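About Mollamen

Software for robot arms. Perception, planning, the tooling around both.

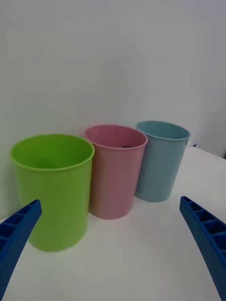 Green, pink and blue cups from the wrist camera, gripper open.

We started as two people and a shared login in the back half of a print shop in Gritau. Rizwan Bangash wrote the first planner there, mostly at night. Hammad Virk wrote the part that tells the planner where things are. Both parts have been rewritten since, the second one twice. The name stuck, the print shop didn't. We're on Kershaw Street now, second floor, ring the lower bell.

What we make

Nisden is our main product. It sits between the cameras and the arm controller. Takes in wrist and overhead views, works out what's on the table and which things overlap, picks a grasp, plans a path, checks the path again while the arm is moving. If the check fails it stops and replans. Runs on one ordinary PC next to the cell. No cloud account needed, though you can send logs to us if you want help reading them.

The replay tool came second and some customers like it more. Every run gets saved – images, joint positions, the plan, the plan it threw away. Scrub back to the moment before a bad pick and see what the software thought it saw. Change a setting, run it again against the same recording. Khurram Swati built it for himself and then everybody in the office wanted a copy.

How we work

Simple objects first. Cups, boxes, tubes of one shape in different colors. Similar shapes standing close together are still hard for a perception system, especially when one rim hides part of the next, and we would rather find that out at our own table than at yours. Our regression set is 3,620 recorded picks and each release has to get through all of them before it goes out. Takes most of a night. Sérgio Bettencourt owns the set and he is strict about what gets in, so please label your recordings before sending them.

Releases go out monthly, except May when we do the big cleanup and break things on purpose. Release notes are written by whoever made the change. Expect uneven spelling.

Who uses it

Small shops mainly. Kitting, sorting, lab benches, a couple of teaching labs. Up to 40 cells per site on one license. Bigger than that, talk to us first, the scheduler will need tuning and Jawad Hayat will want to see your network layout.

We don't sell arms or grippers. We support a fair number of them and the list is on the Hardware page. If yours is not on it write anyway, a new driver is usualy a week or two of work.

Working here

Small team, one room, lots of whiteboard. We hire slowly. Right now looking for someone in motion planning who is comfortable in C++ and doesn't mind reading other peoples logs. Send code you're fond of and a few lines about it – no cover letter.

Support

Mail gets answered the same day, Saturday included until noon. Put your Nisden version in the subject line and attach the replay file if it's under 200 MB. Larger ones, ask for an upload link.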